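Workshop Tips: Setting Up a Table for Pick-and-Place Practice

Good habits around a small robot arm have more to do with the table than the arm. These are the house rules we follow at the Trarmont workshop, where a Modeleck arm shares a room with people, coffee cups and a sewing machine.

Before you switch on

Mark the reach of the arm on the floor with tape, then add a hand's width. Anyone who steps over the tape says so out loud first. Keep the stop button on the side where the operator stands, never behind the arm.

Cables go down a table leg and along the wall. A loop of slack at the base is fine, but nothing should cross the place where you walk.

Wipe the tabletop with a damp cloth and dry it. Glossy white tops show every fingerprint, and under a bright ceiling light the glare can confuse a camera. Tilt the camera a little if you see a hot spot.

Laying out the parts

Play food is a good practice material. It is cheap, it comes in clear colors, and a squashed tomato slice costs you nothing. Put the work tray in the middle and the supply bins around it, and leave the tray clear except for what is being built.

Start flat and go up. Lettuce first and tomato on top makes a fair early exercise, with a wide soft piece under a smaller round one. Buns can wait until the arm sets down thin pieces cleanly.

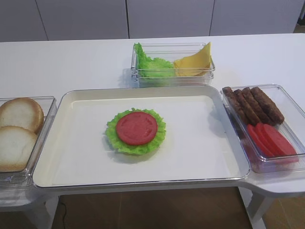
Réka Vass wrote in to disagree with our rule of one operator per table. She runs two, one at the controls and one with a hand on the stop button, and says the second person catches trouble sooner. We have kept ours for short sessions and taken hers for anything over an hour.

Clear bins let you check stock from the side, but some depth cameras read straight through them. If yours does, put a strip of matte tape along the rim. We buy ours from Hegedűs, part number 1611, and trim them when the walls are too tall for the fingers to clear.

While it runs

Use the slow setting for every new layout, even one that differs by a single bin. Ours stays at slow until the whole sequence has gone through without a bump.

Do not reach in to straighten a piece. Stop the arm, wait for it to settle, move the piece, step back, then restart. People skip this most often late in the afternoon, so we take a break at 3 p.m.

Write down each stop and what led to it. Our notebook is up to entry 581, and most of the entries are one line long — "cheese stuck to finger" is enough.

Putting away

Park the arm in its rest position before you cut the power. Some models sag when the motors let go, and a full bin underneath will end up on the floor.

Wash soft pieces in warm water with a drop of dish soap. Dust makes them slippery. Nosska finger pads get the same treatment, but air-dry them overnight and check the edges for splits before they go back on.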